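Cadora Laundry Set

Cadora is a collection of laundry handling demonstrations, recorded by people driving a robot arm by remote control. Clothes are wonderful things to teach with. They never land the same way twice, they hide their own edges, and a person at the controls solves all of that without thinking very hard. We wanted to catch those solutions while they were happening, and we're really pleased with how much of them made it into the recordings!

What's in it

400 demonstrations over 17 garments
4 tasks: pick up, spread out, fold once, move to pile
Wrist camera video, joint positions, gripper opening, and a one-line text instruction per demonstration
Short notes from the operator, where they left any (do read these, some are gold)

How it was recorded

The operator holds the Drirnico hand controller and the arm follows. Squeezing the trigger closes the fingers in proportion, so a half squeeze gives a half-closed gripper. This took a bit of practice – most operators needed a morning before the cloth stopped slipping away – but once it clicks it feels lovely, a lot like folding in thick gloves.

An operator may stop, back off and try again as often as they like. We keep the retries. If you only want clean runs, filter on retries = 0, but have a go with the full set first. Our own small policy got better at rescuing a bad grasp when we left them in.

Start positions are made by dropping the garment on the table from about elbow height. No smoothing, no tidying.

Folder layout

demos/ one folder per demonstration
garments.csv fabric, size and main colours
splits/ train and held-out lists
notes/ operator notes as plain text

Garments are split so that those in the held-out list never appear in train.

Thick fabrics

Fleece gets its own tag, thick_pile, and it's our favourite part of the set. The fingers sink in, the fold stands up by itself, and big printed shapes bend over the top so that a straight line on the cloth is no help at all in finding the hem.
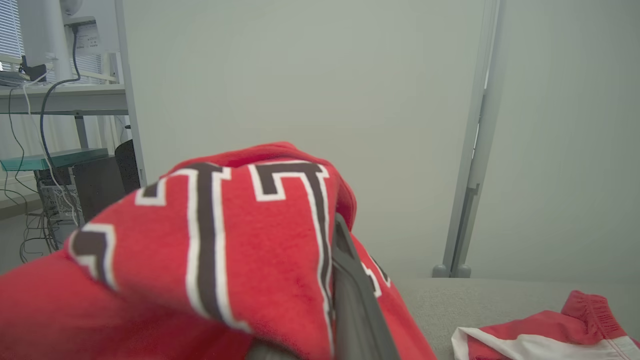
Known problems

The gripper reading drifts slightly in 11 of the longer demonstrations. They are marked drift = yes.
Instructions were typed by whoever was driving, so "jumper", "sweatshirt" and "top" can all mean the same item.
Black socks are hard to see in the evening recordings.

Changes

June: added the move to pile task and fixed the timestamps in the Stosis export. If you downloaded before then, please fetch the set again.

Questions and corrections are very welcome on the issues page – and if you train something on Cadora, do send us a clip!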